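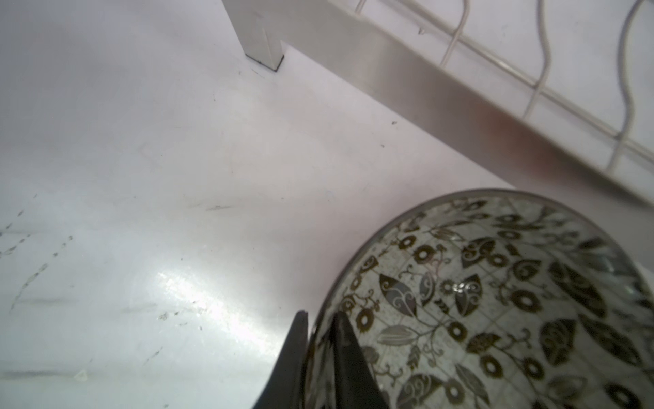

Slide 1. White metal rack, foot of one leg, wire grid behind.

Okay, hi everyone, thanks for staying on after lunch. (Wait for the door to close. It's loud.)

I've called this one "Where Does It Live?" and it's a talk about storage in small shops, mostly mine. I ran the Trasotley store for 7 years, and for the first four of those I was convinced we had a space problem. We had 59 square metres including the back room, so you can see why I thought so!

Quick show of hands — who's got a box at work with "misc" written on it? Keep your hand up if there's more than one. Right. Me too.

Slide 2. Floor plan, the old one.

Back room on the left, counter at the front. Every time somebody wanted gift wrap at the counter, one of us had to walk all the way out the back, past the kettle, and usually we'd stop at the kettle. Talk about the Christmas queue here if people look awake. Skip if running behind.

So in September I drew the plan on butcher's paper and asked everybody to mark where they went in a day with a texta. I'd recommend it to anybody. The lines between the counter and the back shelf were so thick the paper tore.

Slide 3. Stock list.

3000 lines in the system when I printed it out. Some of them hadn't sold since we changed the carpet. I'm not going to read it out, don't panic. What I want you to notice is the column on the right, where it says location, and how much of it is blank. The system at Steltora had the same column and they'd left it blank as well, which made me feel a bit better.

Mention Fatard here: they colour their shelf labels by supplier. I tried it and hated it, but their staff love it, so go and ask them in the break.

Slide 4. The rules we ended up with.

Things you grab every day go between your knee and your shoulder. Heavy stuff goes low. If it hasn't got a label on the shelf, it isn't allowed to be on the shelf (this one caused arguments, tell the sticky tape story). And the top shelf is for things you can bear to forget about.

Slow down on this slide, people write it down.

Slide 5. Costs.

Labels, a label maker, one Saturday-rate shift for 4 people and a lot of pizza. We bought no new shelving until the very end. I'd had a quote from Prasertsri in my drawer the whole time, for a full fit-out, and I'm so glad I dithered.

Questions. Leave ten minutes. If they ask about barcodes, say see me after — I could go on all day. Handout's on the chair by the urn.

Notes last updated December 2003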